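Notebook, March, supplier scorecard work

Went back through Wernevero's claim that it pays small suppliers within 30 days. Their report says 539 suppliers, almost all on time. Hongmei pulled the contract wording, and the clock starts when the invoice is "accepted". No definition of accepted. I don't believe the number until we see invoice dates.

Yutong thinks I'm being hard on them, and points out that Fesura publishes nothing at all. Fair, but silence from Fesura doesn't make this figure any better.

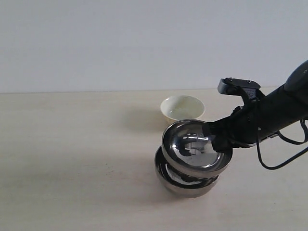
Still to do

Ask Wernevero for receipt dates, not acceptance dates.
Check whether Wana was dropped from the list before or after it complained.
Shehu's score stays at provisional. The ethics page reads well and has no data behind it.

Hongmei to send me the old contract. No scores go out before then.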